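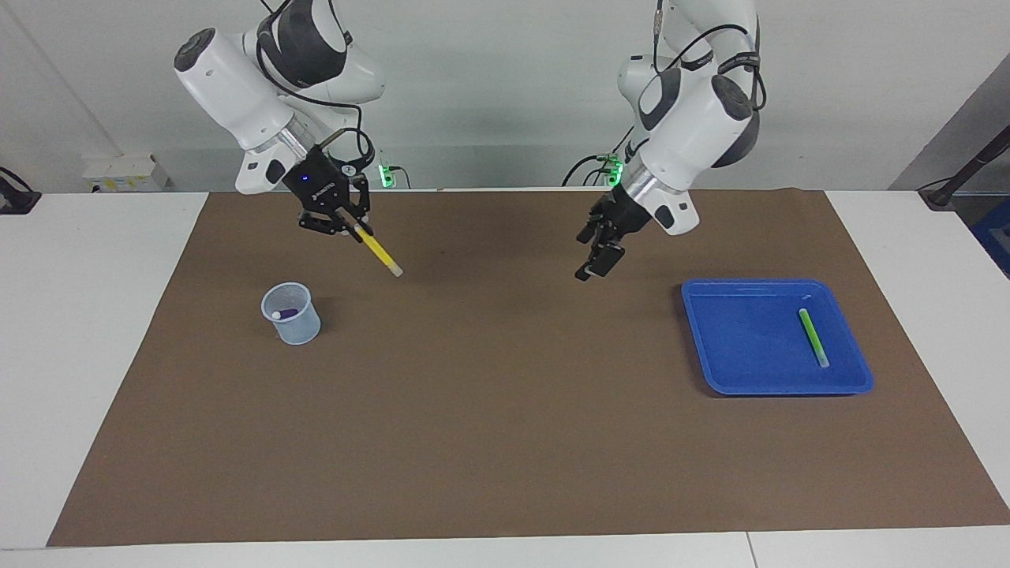 Bimanual Handling Cell: Progress Report to Sendico
Reporting period: February to July
Submitted: Aug 7, 2020
Prepared by: Orest Didenko, Dastham site
Funder's contact: Tarek Masri

1. Status

Work in this period went mainly into preparing and running the demonstration visit required under the second milestone. The visit was held at the Dastham site, with staff from Sendico and Calteck attending. The milestone is reported as met, with two open items listed in section 4.

2. Work before the visit

The handling task was fixed in February and has not changed: small writing instruments are picked from a paper-covered work surface and placed in a shallow tray. Either arm may do the picking. The controller assigns an object to the arm with the shorter reach, and a handover is planned only when that arm cannot place the object itself.

The training set now holds 438 recorded episodes. Episodes in which the operator corrected a grasp by hand were kept in the set but marked, so that they can be left out of a training run. Changing the gripper pads took longer than planned and held up recording for 5 days. The time was used to rewrite the calibration routine, which now runs at startup and writes its result to the session log.

3. The demonstration

The program had three parts: a short talk on the layout of the cell, a run of the handling task, and a question period at the table. Visitors stood behind the marked floor line while the arms were powered. The run was limited to 40 minutes and used the same software build as the last week of recording. No parameters were changed between the morning check and the visit.

The objects were markers and highlighters in mixed colors. These were chosen for their narrow bodies and smooth caps, which leave little room for error in the closing position of the fingers. A marker picked at an angle has to be turned before release or it may come to rest on the tray rim.
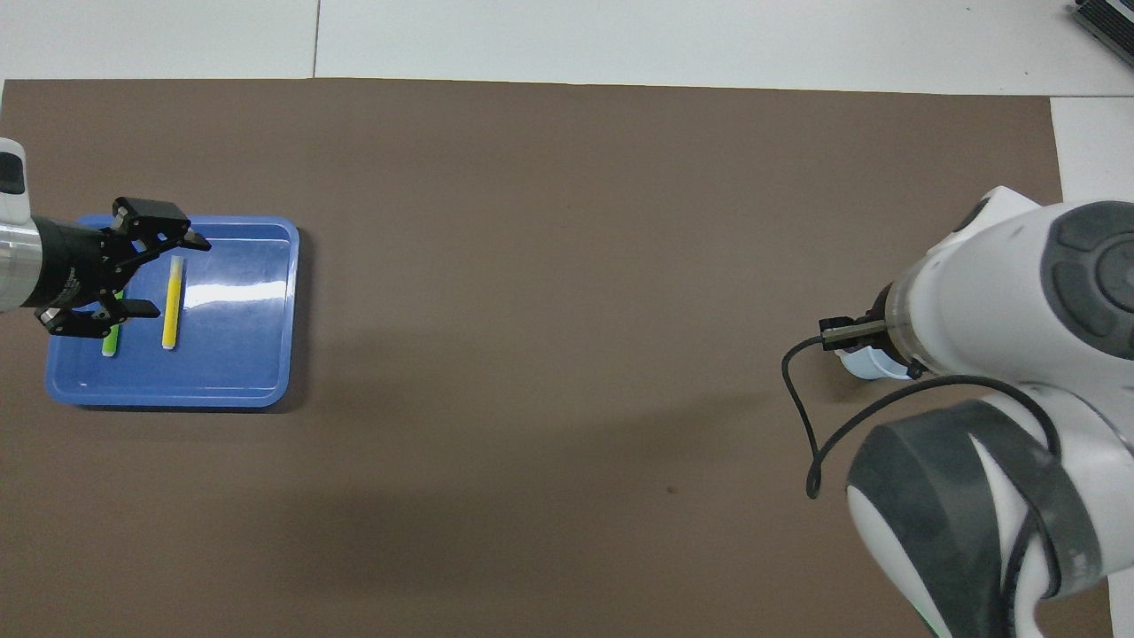
Figure 1. Yellow and green highlighters in the blue tray, with one gripper over the tray.

Calteck asked how the system behaves when an object in the tray is partly hidden by a gripper. At present the last confirmed position is held until the arm moves clear. Calteck also asked for the handover to be shown by itself, and this was done at the end of the run at reduced speed. Mr. Masri asked that future reports separate grasp errors from placement errors. The log format already allows this, and the next report will use the split.

4. Open items

a) Glare on the tray. The glossy floor of the tray reflects the overhead lights and affects the estimate of object position. A matte tray has been ordered. If it does not help, the lights will be moved.

b) Cable routing. The cables on the arms are long enough for the present task, but a wider reach will need new clips at the upper joints. The Âu mounting kit is under review for this purpose.

5. Budget

Spending is within the approved amount. The gripper pads were charged to consumables. No transfer between budget lines is requested.

6. Next period

Recording will resume once the matte tray is in place. The next stage adds objects with loose caps and a second container. A return visit by Calteck is proposed after that stage, subject to agreement from Sendico on the date. The revised test procedure will be sent to Mr. Masri for comment before recording starts.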